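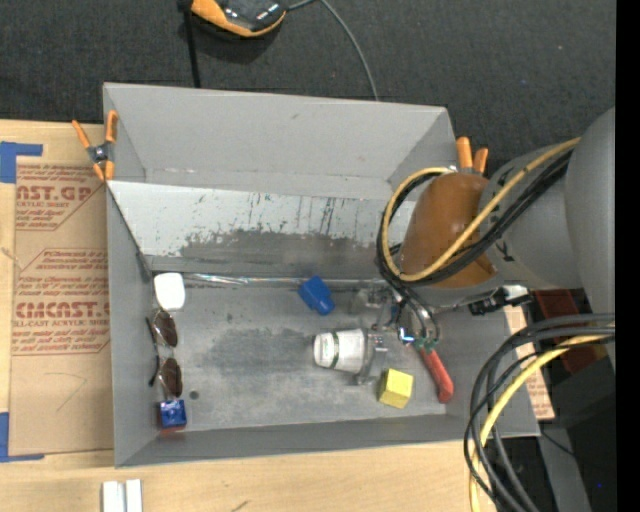
공방 열쇠는 늘 그렇듯 한 번에 돌아가지 않았다. 왼쪽으로 살짝 들어 올리면서 돌려야 하는데, 이걸 처음 오는 사람한테 설명하려면 말이 길어져서 우리는 대개 문을 열어 놓고 기다려 주는 편이다. 5월 밤이라 춥지는 않았고, 복도에서는 아래층 세탁소의 다림질 냄새가 났다.

나는 불을 켜고 플레바(Fleva)에게 인사부터 했다. 팔 하나에 이름까지 붙이느냐고 아내는 웃지만, 겨울 내내 같이 지내다 보면 이름이 없는 쪽이 더 어색하다. 이름은 옆자리 할아버지가 지으셨다. 무슨 뜻이냐고 여쭈었더니 예전에 타던 자전거 이름이라고 하셨는데, 그 자전거 이야기가 또 어찌나 긴지 그날은 납땜을 한 군데도 못 하고 집에 갔다.

"통은 잘 물려 놨나?"

할아버지가 보온병을 들고 들어오며 물으셨다. 회색 통에는 주황색 손잡이가 달린 집게가 물려 있었다. 지난번에 플레바가 통 벽을 건드려 통째로 밀어 버린 뒤로, 할아버지는 안부보다 집게를 먼저 챙기신다.

"잘 물려 있어요. 오늘은 컵 할 거예요."

"컵은 어려운데."

컵은 정말 어려웠다. 노란 정육면체는 어느 쪽에서 다가가도 순순히 집히는데, 초록 띠를 두른 그 하얀 컵은 옆으로 눕기만 하면 한쪽은 좁고 한쪽은 넓어서 손가락이 조금만 비뚤어도 스르르 빠져나갔다. 파란 블록도 모서리가 계단처럼 꺾여 있어 만만치 않았지만, 그래도 블록은 굴러가지는 않으니까.

노트북에는 시도 횟수가 3943이라고 떠 있었다. 그 가운데 내가 지켜본 것이 얼마나 되는지는 모르겠다. 졸면서 본 것도 있고, 컵라면을 먹으며 본 것도 있고, 딸아이와 통화하느라 등을 돌리고 있던 것도 있다. 2000번째에는 둘이서 빵을 사다 먹었다. 별것 아닌 숫자인데도 그날은 괜히 기분이 좋아서 할아버지가 크림빵을 하나 더 사 오셨다.

"속도를 좀 줄여 보지그래. 나는 요새 찻잔도 천천히 들어."

나는 그 말대로 손가락이 닫히는 속도를 줄였다. 플레바는 허공에서 잠깐 머뭇거리더니 노란 호스를 끌며 통 안으로 내려갔다. 손가락이 컵의 넓은 쪽에 닿았고, 우리는 둘 다 말을 멈췄다. 할아버지의 보온병 뚜껑에서 김이 오르고 있었는데 마실 생각도 안 하셨다.

컵이 바닥에서 떨어졌다. 조금, 그러고는 조금 더.

그러다 툭, 하고 도로 누웠다.

"들었다!" 할아버지가 외치셨다.

"떨어뜨렸는데요."

"떨어뜨리려면 먼저 들어야지, 이 사람아."

나는 웃느라 기록 칸에 뭐라고 적을지 한참을 정하지 못했다. 성공도 실패도 마음에 들지 않아 결국 비고란에 '할아버지 말씀으로는 들었음'이라고 적었는데, 나중에 이 표를 정리할 사람도 어차피 나니까 괜찮을 것 같았다.

할아버지는 그제야 차를 따르더니 내 몫까지 한 잔 내미셨다. 그러고는 통 안을 들여다보며, 선글라스는 언제 집느냐고 물으셨다.

"그건 다리가 가늘어서 컵보다 더 어려워요."

"그럼 오래 걸리겠구먼."

할아버지는 어쩐지 반가운 얼굴로 의자를 당겨 앉으셨고, 나는 컵을 다시 눕혀 놓고 시작 단추를 눌렀다.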